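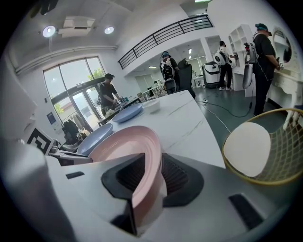
Home Search Browse Issues About Contact

3.2 Setting and table layout

Table setting and clearing were studied in a bright room with a long white table, its top veined in gray. Daylight came in through a tall window and a glass door at one end. The seating was mixed, and we left it that way, as households in the May interviews seldom had matching chairs.

Figure 2. The long table, with pink and pale blue plates and a small white bowl.

Plates were chosen by color so that each place could be told apart in the notes. We coded 622 moves over 16 sessions. A move began when a plate or bowl left the surface and ended when it was let go. Sliding a plate along the table was coded separately (Soriano and Triệu, section 2).

Most sessions took around 15 minutes. In four of them the clearing was stopped early and the remaining pieces were left out of the totals. Bowls were usually moved after the plate next to them, a pattern also reported in the Clellcombe study.

3.3 Order of clearing

Pieces near the edge of the table went first in most sessions. The color of the plate made no clear difference.

Related articles
Baysal, F. Shared tables and the end of the meal
Güneş, N. and Değirmenci, U. Where the bowls go: storage in small kitchens
Triệu, B. Notes on the Clellcombe households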